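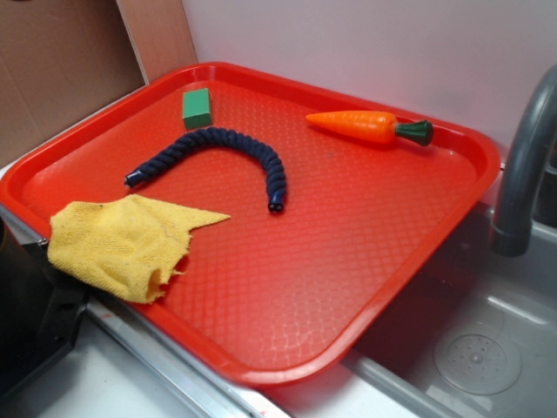

慢一点，乱一点：我为什么偏爱“不整齐”的示教数据

每次有人问我，机器人学习里最让人上瘾的环节是什么，我都会说：采数据！对方多半会愣一下。在大家的想象里，有意思的是模型结构，是训练曲线往下掉的那一刻，采数据嘛，就是体力活。我做了一阵子之后，看法完全反过来了。

先说说我们手上的项目。项目叫 Stustine，目标很朴素：让机械臂学会在家用台面上拿起、挪动、放下各种小东西。到八月为止，我们攒下了3,000条示教，分布在80种台面布置里。数字不算大，跟动辄拿规模说话的团队没法比。可我一条一条看过其中相当大的一部分，越看越觉得，真正教会策略东西的，常常是那些摆得歪歪扭扭、光线不太讲究的片段。

早期我们可不是这么干的。那时候物体要对齐桌上的胶带标记，背景要干净，托盘要放正，操作员的动作也尽量一致，从左上方接近，停顿，合拢，抬起。采出来的数据漂亮极了，回放起来像同一段视频播了很多遍。训练也快，在同一张桌子上测试，几乎挑不出毛病。然后我们把托盘转了个角度，策略就开始在空气里抓东西。

从那以后，我成了“斜着放”的坚定支持者。托盘可以斜，可以架到水槽边上，布可以耷拉在托盘沿外面。家里的厨房本来就是这个样子，谁做饭之前会先拿尺子量一遍呢？

挑物体也一样。我喜欢把脾气差得很远的东西放进同一个托盘：方块规矩，几何形状一目了然；玩具胡萝卜一头粗一头尖，夹哪里很有讲究；绳子和布更麻烦，形状每次都不同，根本没有一个“标准姿态”可以背下来。策略如果只学会了对付方块，碰到布就会露馅，而我们正希望它在采集阶段就把这些馅露出来，越早越好。

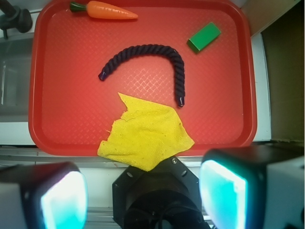

腕部视角：红色托盘里的胡萝卜、绿色方块、绳子和黄布，画面下方是夹爪的两根手指。

腕部相机值得多说几句，我对它的感情很深。有一派意见认为，外部固定视角已经够用，腕部画面晃、糊、遮挡多，存着占地方。我不同意。外部相机知道东西在哪里，腕部相机知道手和东西之间还差多少，两件事都重要。尤其是接触前后那一小段，手指和物体挨得极近，外部视角里往往只剩一团模糊的重叠，腕部视角却能看清物体在两指之间偏向哪一边。

至于晃和糊，我的主张是留着。真正运行的时候，机械臂也会动，画面也会糊，训练时只喂清晰的帧，等于让学生只在安静的自习室里练听力，考场却设在菜市场。 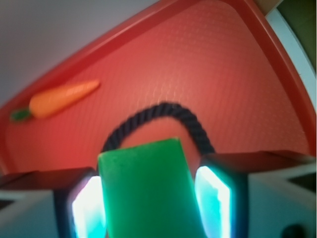 遮挡也是同样的道理。夹住一个东西，它就可能挡住后面的另一个东西，于是系统得学会在看不全的情况下继续干活。我们用的整理工具 Jeminix 里有个自动过滤选项，会把目标物可见面积太小的片段标出来，建议剔除。我们有一回照做了，删掉244条，结果新策略在近距离操作时明显变得犹豫，手指悬在那里，好半天不肯合上。后来把那一批全部放回去，它又果断起来了。当然，这只是我们一家的经验，换一套硬件、换一组任务，结论也许会变，但我现在看到“建议剔除”四个字，都会先点开看一遍。

说到这里，要替反对意见讲句公道话。合作方 Pesonen 的同行一直提醒我们，杂乱和草率是两码事，我完全赞成。台面可以乱，记录必须干净：相机之间的时间要对得上，夹爪开合的信号不能丢，每条示教的任务说明要写清楚，“把绿色方块拿起来”和“把绿色方块拿到胡萝卜旁边”绝不能混用。我们吃过一次亏，有74条示教用了同一句偷懒的说明，“整理托盘”，后来谁也说不清操作员当时到底想干什么，只好搁置。那几个下午的功夫，想起来还是心疼。

操作员的差异，我也觉得应该珍惜。有人手快，有人谨慎，有人喜欢从侧面靠近，有人总要在空中先调好角度。以前我们会拿一份动作规范去统一大家，现在规范缩短了很多，只管安全和起止姿态，中间怎么走，交给个人。有一位同事夹偏了以后会松开，退回去，重新对准再来，早先这种片段一律算废品，如今我最爱看的就是它们！策略不可能每次都一把抓准，它总得从某个地方学到“歪了该怎么办”，而成功得太顺利的示教里，偏偏没有这一课。
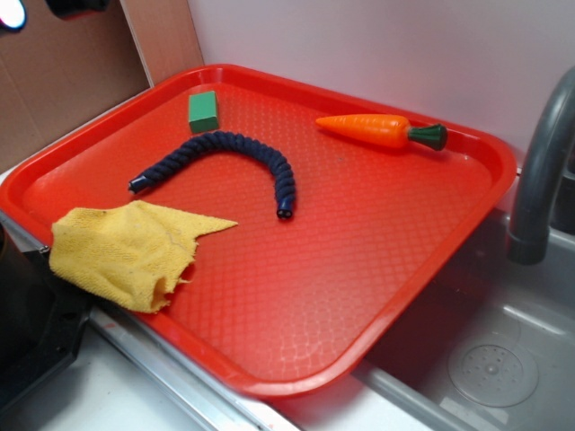
固定机位看同一只托盘：方块和胡萝卜靠后沿，绳子弯成拱形，黄布搭在左侧边上。

固定机位也有我偏心的地方。水龙头、水槽、背后的纸板，这些跟任务无关的东西我都愿意让它们进画面。有人劝我把背景裁掉，只保留托盘，说这样学得快。学得快我信，可裁掉之后，策略就少了许多练习“忽略”的机会。分清什么重要、什么不重要，本身就是一项本领，而且是得靠例子喂出来的本领。

我们下一步打算去 Bolov 的样板厨房采一批，那边的台面高度、灯光、墙面颜色都和这边不同。我已经在列物体清单了，除了方块和绳子，还想加上保鲜袋、湿抹布、没拧紧的瓶盖，凡是拿起来会让人皱一下眉头的东西都想试试。团队里有人担心成功率的数字会很难看。难看就难看吧，我更想知道它会在哪一步栽跟头，然后坐到操作台前，把那一步多做几遍给它看。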